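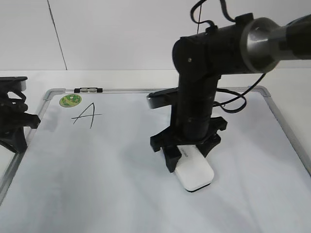

Dienstag, 15. August

Ich bin gerade völlig verliebt in Whiteboards! Und zwar in solche, die flach auf dem Tisch liegen. Seit ich damit angefangen habe, male ich Buchstaben wie eine Erstklässlerin - große, krumme, mit viel zu langen Querstrichen - und habe dabei einen Riesenspaß.

Angefangen hat es mit dem Schriftkurs bei Firouzeh Nouri in Plirville, im Februar war das. Sie lässt alle erst mal 100 A schreiben, wegwischen, wieder schreiben. Auf Papier hätte ich nach zehn Stück aufgegeben (zu schade ums Blatt!), auf der Tafel macht man einfach weiter.

Inzwischen bin ich bei mehr als 500 und nehme am liebsten den ganz dünnen schwarzen Stift, weil man damit jeden Wackler sieht. Die grauen Schlieren bleiben irgendwann hängen, die stören mich aber null. Einmal die Woche gehe ich mit einem feuchten Tuch drüber, sonst reicht der Schwamm.

Als Nächstes kommt das B dran. Vor den Bäuchen habe ich ein bisschen Respekt!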